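Daiane Figueiredo teaches paper and fabric crafts in the back of a former shoe store in Pikville. Her Monday evening class has been full since February, and she has started a second one in Stestdale, twenty minutes down the road.

She began with greeting cards. A neighbor asked her to show a few people how to fold the envelopes, and eleven came. "I only had scissors for four," she says. "We passed them around the table and it took all night."

These days she plans each class around one project that can be finished in two hours. Last month it was a fabric-covered memo board. Before that it was a folded paper wreath that uses 80 strips, all cut ahead of time. Figueiredo cuts them herself on Sunday afternoons with a guillotine trimmer she bought secondhand in Okness.

"People don't want to spend the first hour measuring," she says. "They want to glue something." 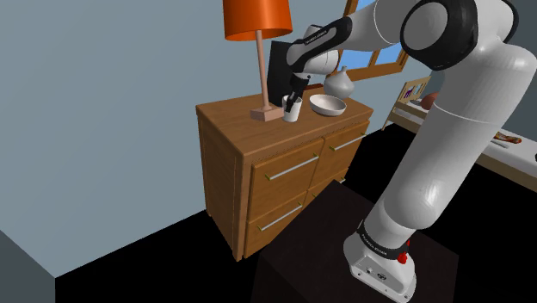

A white cup on a wooden dresser, simulated bedroom.

She sold 483 seats last year across both towns, up from 198 the year before. The price is the same for every class and includes supplies. She gets most of her cardstock by the case from Furnival, a wholesaler that also lets her return unopened packs.

Not every project has gone well. A string art class ran an hour over, and half the group took their boards home unfinished. "I tested it by myself and I'm fast," Figueiredo says. "Now I have my sister try everything first. If she can't do it in ninety minutes, I change it."

She is strict about glue. Hot glue guns stay on one table by the wall, and everything else gets plain white craft glue, applied with a brush. She asks students to write their names on the back of their work before they start, which saves some sorting at the end of the night.

Her next project is a set of hanging paper lanterns. She has made nine so far and isn't happy with the handles. "The wire is too thin," she says. "I'm going to try a thicker one this week."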